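Fri 9 November

Bar tools, second round. Writing this up the same evening for once, because the July notes were done a week late and half of them turned out to be guesswork.

Dennis Lockwood wants the crushed ice drinks on the tasting list and thinks we can make the ice by hand at the bench. Raed Rizk thinks so too, though he has said less about it. I'm the one who doubts it, so I got to do the crushing.

**What we were supposed to find out**

Whether a muddler and a bowl are enough to turn cubes into something fine enough for the Sangkhawat (the lime and ginger one), or whether we need a bag and a mallet like everybody else uses. Dennis's case is that the bowl saves washing up. He made the same case for the strainer cups and we washed more of those than anything.

**Cubes**

Tray cubes, clear, made with boiled water. The Flomel instructions claim that boiling twice gives clearer ice. I did one tray boiled once and one boiled twice, labeled them on the underside, and asked Raed to sort them without looking at the labels. He got them wrong, then wanted another go and got them wrong again with more confidence. I don't think that proves there's no difference. I do think it means I'm not boiling water twice on a weekday.

Each batch was 180 g, weighed in the bowl after taring. The scale drifts if you lean on the bench, so don't lean on the bench.

**Crushing in the bowl**

Batch one: straight down with the head of the muddler. Cubes skated up the side and two went on the floor. What stayed in was part powder, part untouched cube. Weighed back at 22 g short, and I can't say how much of that was floor and how much was melt, so the number is no use for anything.

Batch two: same again with a towel over the top. Less on the floor, but you can't see what you're hitting, and a towel soaks up water, which spoils the weighing in a new way. Dennis called this one a success. I'd call it a damp towel.

Batch three: fewer cubes at a time. Better. Also slow enough that the first lot had gone to slush before the last lot was done. For one drink that's fine. For a table of guests I don't see it.

I'd like somebody to explain what the textured head is meant to do here. It's good on mint and good on lime, where you want something that grips. On ice it just seems to hold little chips that then melt down the shaft and onto your hand. The Zernuleck booklet says it is "ideal for all bar tasks" and I have my doubts about any tool that says that.

**Layout**

Dennis asked for the bench set up the way it would be on the night, so we could talk about reach. Ice in the pink bowl, board behind it with the muddler and the yellow knife, and the right side left clear for glasses. 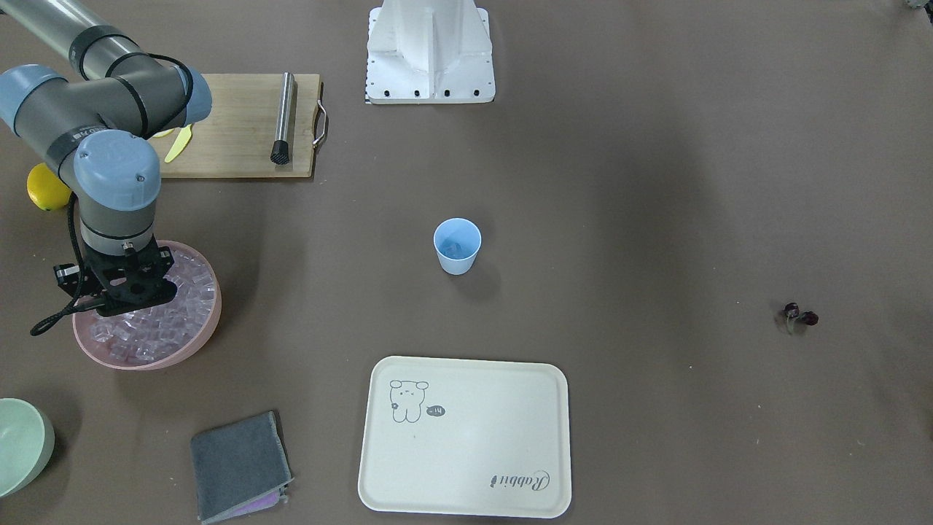

My complaint is with the order of things. If you cut limes on that board you want the muddler off it first, and it has nowhere to go except the part we've agreed to leave clear. Raed suggested standing it in a jar. Fine, but then the jar needs a spot, and we're back to arguing about the same bit of table. I'd move the ice over and give the tools more of the left side. Dennis says that puts the bowl where people will drip on it – I say people will drip on it wherever it is.

No complaints about the board. The handle makes it easy to carry to the sink with the lime ends still on it. The knife does limes well enough. I wouldn't ask it to do ginger.

**Where that leaves us**

- Hand-crushed ice in the bowl: not convinced. Works for one glass.
- Bag and mallet: still to be tried. Raed has a canvas bag at home, or says he has.
- Dretomby with whole cubes instead of crushed: I'd serve that tomorrow and I doubt anyone would miss the crushing.
- Double boiling: dropped, unless Dennis wants to do it.

Refilled both trays before leaving, boiled once, no labels. Towel is on the rail by the sink and needs a proper wash. Limes: four left, one of them soft.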